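집게 든 사람들의 약속: 샤구프타 쿠레시 인터뷰

샤구프타 쿠레시 씨는 툴튼에서 작업 지침을 쓰는 사람입니다. 로봇에게 물건 잡는 방법을 가르치려면 먼저 사람이 손에 그리퍼를 들고 여러 번 시범을 보여야 합니다. 그 시범을 어떻게 해야 하는지, 무엇을 하면 안 되는지 적은 문서가 쿠레시 씨의 일입니다. 저는 10월 오후에 클루머포트의 사무실에서 쿠레시 씨를 만났습니다. 저의 모국어는 한국어가 아니기 때문에, 인용한 말은 모두 녹음을 두 번 듣고 옮겼습니다.

첫 번째 지침은 2쪽이었다고 합니다. "그때는 '천천히 움직이세요', '물건을 떨어뜨리지 마세요' 같은 문장만 있었습니다. 그런데 천천히라는 말은 사람마다 다릅니다. 어떤 분은 과자 한 봉지를 옮기는 데 아주 오래 걸렸고, 어떤 분은 던지듯이 넣었습니다. 두 분 모두 자기는 지침을 지켰다고 말했습니다."

그래서 지금의 지침에는 형용사가 적습니다. 손가락을 끝까지 벌리고 나서 접근할 것. 봉지는 가운데의 두꺼운 부분을 잡을 것. 놓을 때는 물건이 바닥이나 다른 물건에 닿은 다음에 벌릴 것. 쿠레시 씨는 이 세 줄을 쓰는 데에 한 달이 걸렸다고 했습니다.

과자 봉지가 왜 그렇게 자주 나오는지 물었습니다. "봉지는 규칙을 시험하기에 좋은 물건입니다. 딱딱한 상자는 누가 잡아도 비슷합니다. 봉지는 잡으면 모양이 변하고, 표면이 반짝이고, 옆의 봉지와 겹칩니다. 지침에 빈틈이 있으면 봉지에서 먼저 나타납니다."

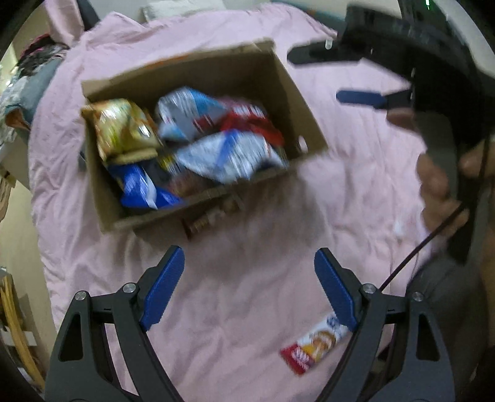
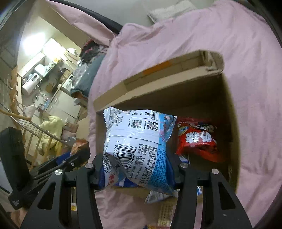 분홍색 시트 위의 종이 상자와 과자 봉지, 손에 드는 검은색 그리퍼.

작업 장소에 대한 규칙도 있습니다. 쿠레시 씨는 가정집에서 일할 때 방을 너무 깨끗하게 치우지 말라고 부탁합니다. 처음에 브루르키메크라는 협력 업체는 반대로 생각했습니다. 그 업체의 담당자 알기르다스 그리가이테 씨는 작업자들에게 하얀 책상과 빈 벽을 요구했습니다. 저는 그리가이테 씨와도 전화로 짧게 이야기했습니다. "저는 품질이라는 것이 깨끗함이라고 믿었습니다. 그래서 시범 200개를 책상 위에서만 만들게 했습니다. 쿠레시 씨가 그것을 보고, 이 로봇은 책상에서만 살 것이냐고 물었습니다. 조금 화가 났지만 맞는 질문이었습니다."

하지만 치우지 않는다는 것과 아무것이나 둔다는 것은 다르다고 쿠레시 씨는 강조합니다. 이름이 적힌 우편물, 약 봉투, 가족 사진은 시작하기 전에 다른 곳으로 옮겨야 합니다. 같은 집에 사는 사람에게는 시작 시간과 끝나는 시간을 미리 알려야 합니다. "이것은 제일 중요한 쪽인데 사람들이 제일 빨리 넘깁니다. 그래서 지난번 개정 때 맨 앞으로 옮겼습니다."

실패한 시범에 대해서도 규칙이 바뀌었습니다. 예전에는 물건을 떨어뜨리면 바로 지웠지만, 지금은 지우지 않고 '실패'라고 표시합니다. 다시 잡아서 끝까지 넣었으면 '복구'라고 씁니다. 작업자들은 처음에 이 표시를 싫어했습니다. 자기 점수가 내려간다고 걱정했기 때문입니다. 쿠레시 씨는 표시의 수와 보수를 연결하지 않는다는 문장을 지침에 넣었고, 그 뒤로 표시가 정직해졌다고 합니다.

한 사람이 이어서 하는 시범은 100개까지입니다. 그 다음에는 반드시 손을 쉬어야 합니다. 그리가이테 씨는 이 숫자가 아직 너무 크다고 했고, 쿠레시 씨도 다음 판에서 줄일 생각이 있다고 대답했습니다. 다만 얼마로 줄일지 두 사람의 의견은 같지 않습니다.

마지막으로, 새로 지침을 쓰는 회사에 하고 싶은 말이 있는지 물었습니다. 쿠레시 씨는 잠깐 생각하고 나서 말했습니다. "쓴 사람이 직접 그리퍼를 들고 하루 일해 보세요. 저는 첫날 저녁에 제 문장 네 개를 지웠습니다."

툴튼의 지침 다음 판은 지금 작업자들이 먼저 읽고 있습니다. 의견을 모으는 기간이 끝나면 협력 업체에도 보낼 예정이라고 합니다.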